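Bench notebook, Staltamham workshop
December 24, 2022

Short day. Wanted the charging corner sorted out before the break, as it has been a mess since September and things keep getting borrowed off it.

Took everything off the table and wiped it down with the Neston cleaner, two passes with the grain. One ring mark near the back would not come out. Left it alone – sanding is a job for when the window can stay open.

Went through the cable drawer next. 11 leads in total, five of them bad at the plug end when flexed. Cut the ends off those and put them in the scrap bin so they don't find their way back. The good ones are coiled and tied. The long black one stays out on the table, the short ones were always pulling things toward the strip.

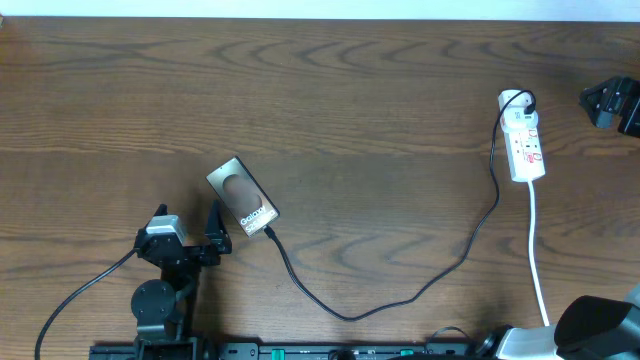
Galaxy S25 Ultra box, black cable, white adapter and power strip on the table.

The cable has plenty of slack laid like this. I would still like the strip fixed down, as the cord is thick and stiff and turns the strip whenever it gets knocked. Tried double-sided tape on a spare strip this morning and it let go after 40 minutes. Screw mounts would be better. Timmermans has the keyhole type in packs of 30, far more than we need, but the other benches could use them too.

Labels: the Zeruvar tape printer is out of white. Used masking tape and a marker on the drawer for now.

To do after the break:
– order keyhole mounts
– white tape for the printer
– check the wall outlet behind the table, plug feels loose
– ring mark

Drawer key is back on its hook.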